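一号单元换夹爪小记

2023年1月,Drorar 实验线的一号单元终于做完了停机保养,这回的重头戏是夹爪!

老夹爪的手指连杆有点松,抓薄片时偶尔会偏。我们先在 Finar 仿真环境里把整套流程跑了一遍:手臂从上方伸下来,手指张开,停在黑色垫子上那些小扁件的上方,再慢慢往下找高度。仿真里一共跑了850次,失手30次,大多出在最薄的白色片子上。看到这个结果,大家反而很兴奋,因为问题集中,改起来就有方向了。

接下来是实机。拆下旧夹爪,清掉法兰面上的旧胶,定位销重新对正,螺丝按对角顺序分两遍上紧,然后重做工具坐标标定。Culley 支架这次也顺手调平了,垫片换成整片的,比原来几片叠着用踏实多了(早该换!)。最后把下降速度调低一档,手指开度改成按工件分别设置。

新参数表已经放进共享目录,文件夹叫 Pfeiffer,值班的同事开机前请先载入。下一期写二号单元,那边的线缆护套也该动一动了。

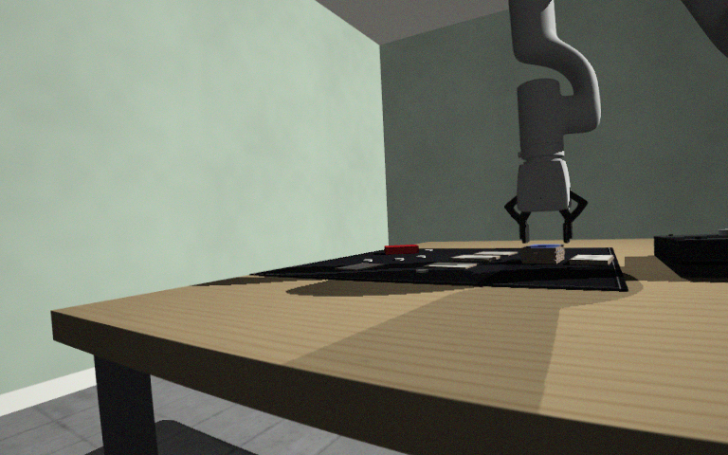
换完夹爪以后,为什么要重新标定工具坐标?

新旧夹爪的长度和安装角度总会有一点差别,控制器如果还按旧数据计算指尖位置,抓取点就会偏,下降时也可能压到台面。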